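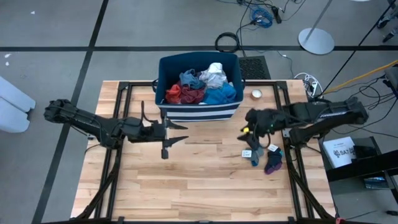 3 min read

Kai-wen Hsueh keeps a text file called "excuses". It has 117 lines in it, one for each reason the software has given for not picking up a sock.

"Some of them are quite eloquent," she says. "Line 40 is just the word 'unreachable', over and over, about a sock right under the gripper."

Hsueh writes the planning layer at Clomitz, the part of the code that sits between what the cameras report and what two arms end up doing about it. Her current subject is laundry. It is June, she has been at it since summer, and she no longer has strong feelings about colour sorting.

The trouble, she explains, is that most planners were raised on boxes. A box has corners. It stays the shape it was when you last looked. "You grab a shirt in a bin and you've moved four other shirts. The plan was good when it was made. Then you touched something."

Her answer was to stop planning so far ahead. The old version, inherited from a project called Gridon, worked out a full sequence for both arms before either one budged. The new one commits to a single grasp, looks again, and decides what comes next. A fresh look and a new plan take 200 milliseconds, down from a pause long enough, she says, to go and put the kettle on.

I ask whether looking more often is the sort of breakthrough people give talks about.

"I gave a talk about it," she says. "It had 3 slides."

The two arms are a separate headache. Each has its own controller, and for months the only thing stopping them from colliding over the bin was a rule that the left one always went first. It was safe, and it meant the right arm spent much of its working life waiting. Now they bid for space through a small scheduler named Irham – she didn't choose the name and can't find out who did. An arm asks for a chunk of air above the table, gets it for a moment, and hands it back.

"Mostly hands it back," she says. There was a bug. Ticket 3918 describes both arms holding out politely for the same spot until someone went home for the night. The fix was one line. Finding the line took most of a fortnight.

Socks remain the thing she'd rather not discuss, so we discuss them. A bundled pair reads to the perception model as one object, which is fine until it comes apart and becomes two. The tracker, called Mendonça, used to treat the second sock as a ghost and delete it. These days it keeps a doubtful object around for a while before giving up.

"It's the only patient thing in the whole stack," Hsueh says. "I'm including myself."

She would like to get to folding by next year. Her manager has put it on the roadmap under spring. She has added a line to the file.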